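How to Check a Year-End CAM Reconciliation on a Retail Lease

Updated Tuesday, June 22, 2004

Most retail leases in a multi-tenant center make the tenant pay a share of common area maintenance, usually shortened to CAM. The landlord estimates the charge, bills it monthly, and sends a reconciliation statement after the year closes. The statement shows the actual costs, the tenant's share, and the balance due or credited.

The steps below use one lease throughout: an inline shop at Preltholm, a neighborhood center managed by Dreltport. The other tenants that matter to the arithmetic are Lemma, a stationery store, and Grillgate, a restaurant on a separate pad. Statements at this center go out in April.

What you need

The signed lease with every amendment and exhibit
The reconciliation statement and any cover letter
The prior year's statement
Your payment records for the twelve months
The current site plan or rent roll summary, if the landlord will release it

If an amendment is missing, ask for it before starting. CAM terms are often changed in amendments and left alone in the body of the lease, so the original clause may no longer apply.

Step 1. Find the controlling definitions

Locate four items in the lease and copy them word for word onto one sheet: the definition of common area costs, the list of exclusions, the definition of tenant's proportionate share, and any cap. The exclusions list is sometimes in an exhibit. The cap, if there is one, is often in a rider at the back.

Note whether the lease year and the calendar year are the same. At Preltholm they are. Where they differ, the first and last statements cover partial years and should be prorated by days.

Step 2. Check the square footage

Your premises area should match the lease. The Preltholm lease gives 2,861 square feet. The statement used 2,861, but a later remeasurement, signed by both parties and attached as an amendment, set the area at 2,844. The amendment controls. The difference is 17 square feet, which is small in one year and repeats every year until corrected.

Do not substitute your own tape measurement. Leases commonly measure to the outside face of exterior walls and the centerline of shared walls, and some state that the area is agreed and not subject to remeasurement.

Step 3. Check the denominator

Proportionate share is the premises area divided by the area of the center. The second number causes more disputes than the first. Three versions are common:

Gross leasable area: all rentable space, occupied or not
Gross leased area: only space under lease
Leasable area less excluded premises, such as anchors, pads, or kiosks

With gross leased area, your share rises when another tenant leaves. When Lemma's space was vacant for part of the year, a tenant on that formula would have paid more for those months. The Preltholm lease uses gross leasable area, so the vacancy should have no effect on the share.

Pads need separate attention. Grillgate maintains its own parking and landscaping and is excluded from the denominator. That is acceptable if its costs are also excluded from the pool. If the pad is out of the denominator but its lighting or snow removal is in the pool, the inline tenants are paying for it. Ask for the contract scope if the statement does not make this clear.

Step 4. Read each cost line

Compare every line with the definition and exclusions you copied in Step 1. Mark each one allowed, excluded, or unclear. Lines that deserve a second look:

Roof replacement or repaving, where the lease excludes capital items
Leasing commissions and tenant improvement work
Legal fees for actions against other tenants
Salaries above the level of property manager
Repairs that were paid for by insurance
"Miscellaneous" or "other" in any amount

Some leases permit capital items if they are amortized over their useful life. In that case only the annual portion belongs on the statement -- check the period used and whether interest was added.

Step 5. Compare with the prior year

Put the two statements side by side and calculate the percentage change on each line. A large change is not an error in itself. A hard winter raises snow removal, and a new contract may move sweeping from one line to another. List the lines you want explained and ask for invoices on those only.

Step 6. Test the administrative fee

The fee is normally a percentage of CAM costs. Confirm the percentage, then confirm the base. Many leases remove taxes, insurance, and utilities from the base before the fee is applied. If a management fee also appears as a cost line, check whether the lease allows both. 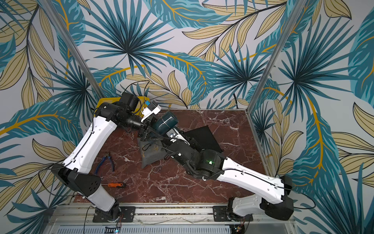 Step 7. Apply the cap

A cap limits annual increases, often on controllable costs only. Establish whether it is cumulative. A noncumulative cap is measured against the prior year's actual charge. A cumulative cap lets the landlord carry unused increases forward, so the ceiling keeps rising even in years when costs do not.

Apply the cap after removing excluded items. Applying it first can leave an excluded cost hidden under the ceiling.

Step 8. Credit the estimates paid

Add up the monthly CAM estimates from your own records and compare the total with the credit shown. Payments posted in the wrong month are the usual cause of a mismatch -- January checks in particular.

Step 9. Send the objection

Look up the notice clause and the deadline. The Preltholm lease gives the tenant 70 days from receipt of the statement. After that the statement is treated as accepted. Send the letter by the method the notice clause requires, to every address it lists. Identify each disputed line, cite the lease section, and state the amount you believe is correct.

Unless the lease says otherwise, assume that the balance must be paid while the dispute is open. Pay it under a written reservation of rights. Withholding can put the tenant in default even where the objection is sound.

Keep the worksheet with the lease file. Next year's review starts from it.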